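Where to keep small stuff next to a glovebox?

Valentin Bogdan
I look after a small teaching lab at Bruvico and we have finally got our steel glovebox settled on the long black bench, against the wall. The trouble is everything that goes with it - spare gloves, clips, cable ties, bags, labels. I put three white bins at the back of the bench, side by side, and I was very pleased with myself for an afternoon, but now I'm wondering if I should have gone for drawers instead. How do the rest of you do it? The glovebox first, then the bins:

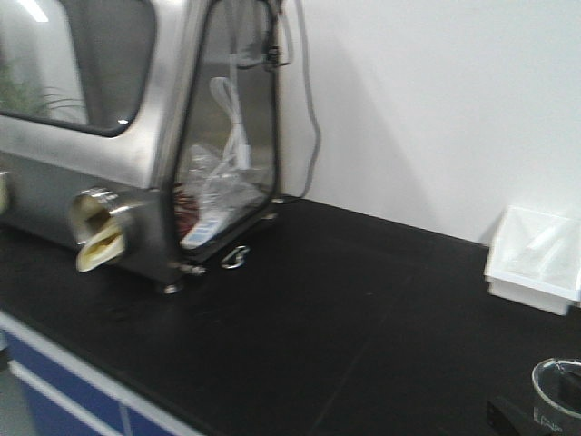
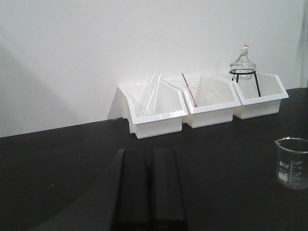

Delia Dinu
Oh, I do like bins against the wall, and I'd keep yours! We had drawers at Doson and people left them open and bumped their hips on them all term long. What I would do is give each bin one job and put a big plain label on the front - gloves in the first, bags and ties in the second, and the third for whatever you use up fastest. Keep the bench near the glove ports clear, too, so there's room for your elbows when you're working with both arms in. We buy bags in packs of 100 and only put 16 in the bin at a time, with the rest in the cupboard, and it has saved us an awful lot of rummaging.

benchmouse22
drawers. bins just fill up with junk

Valentin Bogdan
Thank you both! I'll try the labels first, Delia, and see how we get on until May. Do you tape yours on or use those little card holders?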